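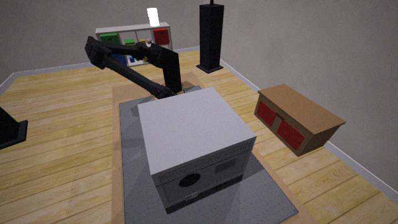
Black arm reaching over a light grey appliance. Computer render.

PRESS RELEASE
For immediate use

Hedgerow jam guide out in January, free tasting at Burach

Dusmont, the small cookery press, brings out its first preserving book this January. Title: The Burach Hedgerow Jar. Author Brynhildur Ravn. 56 pages, soft cover, fits a coat pocket (a big one). Jams, jellies, cordials, vinegars and one chutney, all from fruit you can pick along an ordinary lane.

Brambles, sloes, rosehips, haws, crab apples, elder. Nothing rare, nothing you need a boat or a ladder for.

Why now, in the middle of winter? Plenty of people have a freezer drawer full of autumn fruit and no plan for it. The book starts there. First chapter is all frozen fruit: how to thaw it, when to skip thawing and tip it straight in the pan, how much less water to add. Fresh picking comes after, month by month.

Ravn has been making preserves in Burach for years and ran 11 kitchen sessions last autumn to try the recipes on people who had never set a jelly before. Several recipes were changed afterwards. The rowan jelly got more apple. The sloe cheese lost half it's sugar and is better for it.

"I wanted the book I needed when I started," says Ravn. "My first rosehip syrup was full of hairs. I hadn't strained it properly, only once through a sieve. It wants two goes through a cloth, and a clean cloth the second time. So that is in there, in large type."

Testers sent back 203 comment cards. Most asked about setting. So there is now a full page on the cold saucer test, plus a shorter one on what to do when a jelly stays runny (boil again, or call it syrup). 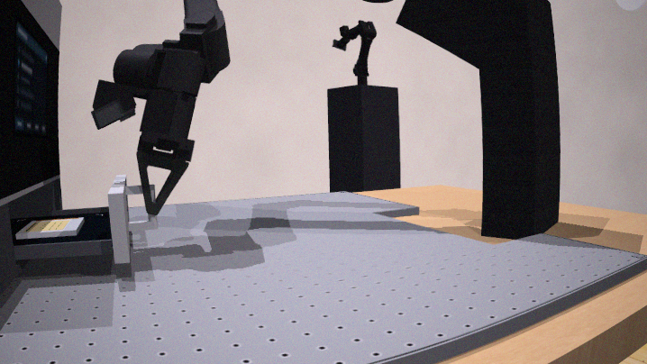 Picking gets its own short chapter, written with local forager Mpho Nkuna. Where to go, what to leave, when to turn round and go home. Stay off roadside verges with heavy traffic, ask before you go on anyone's land, leave the top of the bush for the birds. For soft fruit Nkuna teaches a light pinch, two fingertips coming together at a point, much like the slender pair that meet in a V in the left half of the picture. Hold the berry low down by the stalk and give a small twist. If it resists, it isn't ripe. Leave it and try the next one. Nkuna also covers lookalikes, with the plain rule that anything you can't name with certainty stays on the plant.

"People grab," says Nkuna. "Then they've a bag of juice by the time they are home. Shallow tub, not a carrier bag. And go slow, the jam will wait."

Equipment is kept simple. Heavy pan, long spoon, muslin, jars with lids that fit. No thermometer needed though there are temperatures given for those who have one. Elder is always cooked, never raw, and the book says so each time it comes up.

The tasting

Wednesday, 6.30pm, Lauritsen tea room, Burach. Free, no booking, come when you like and leave when you like. Nearly 200 sample pots will be out, with bread and oatcakes. Ravn will be making a bramble and crab apple jelly from frozen fruit and taking questions while it drips. Nkuna will have pressed leaves and dried berries on a table by the door for anyone who wants help telling haws from hips.

Bring a jar of your own if you want to swap. Please lable it with the fruit and the month it was made. Sealed jars only.

Step-free way in from the yard side. Children welcome, hot sugar is behind the counter.

Getting the book

From the Lauritsen tea room on the night, then direct from Dusmont and through local bookshops. Large print copies to order, allow a bit longer for those.

Notes for editors

Review copies on request, print or PDF. One recipe may be reprinted free with a credit to the author and the press: choose from bramble jelly, haw ketchup or rosehip syrup. Ravn is free for interviews most mornings, Nkuna by phone after lunch.

Press contact: Dusmont press desk, Burach.

Ends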